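3.2 Baking trials

Four gluten free flour blends were compared for oven-baked tortilla chips. Three were sold ready mixed under the names Fliltov, Mimeneck and Reinholz. The fourth was a house blend of white corn flour and tapioca starch. Each dough was rested under a damp cloth, pressed between sheets of parchment and cut into wedges before baking.
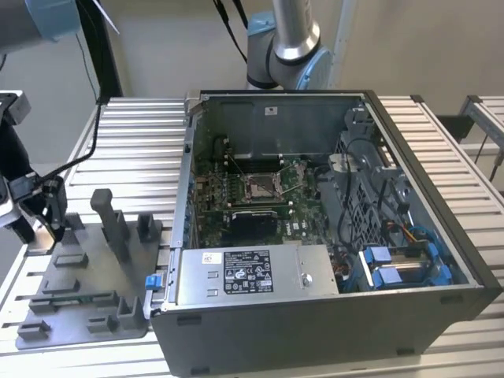
Water was adjusted by hand for each blend, as the starch content differed from one bag to the next. The Reinholz dough took the most water and was still the hardest to press without cracking at the edges. Wedges that cracked before baking were set aside and left out of the breakage results. Oil was brushed on both sides, and salt was added right after the trays came out of the oven.

Breakage was tested with a thick bean dip. A chip was counted as sound if it could be pushed into the dip, lifted and turned over in one piece. Of the chips made from the house blend, 82 percent passed. Mimeneck came close on the first day but did worse after a night in a closed tin – the chips had turned leathery and bent before they broke.

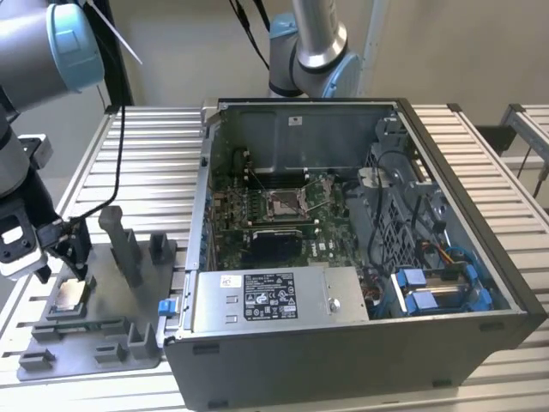 Storage was therefore treated as a separate question. Chips from each blend were kept for 3 days in paper bags, in tins and in zip bags, then tasted again by the same panel. Tasters scored crispness, salt and aftertaste on a printed sheet and drank plain water between samples. Several wrote that the Fliltov chips had a beany aftertaste, which was stronger in the stored samples than in the fresh ones.

A short second bake brought back most of the crispness in the tin-stored chips. It also darkened the tips of the wedges, and some tasters marked these down as bitter.

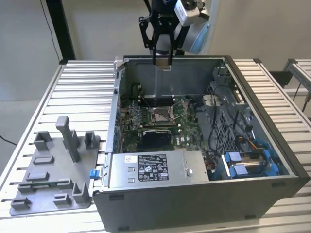
Figure 3. Robot arm with two-finger gripper at an open desktop computer case.

The second bake was repeated on a Bustar tray with a raised rack. Browning was more even, though the thinnest chips still colored too fast at the points.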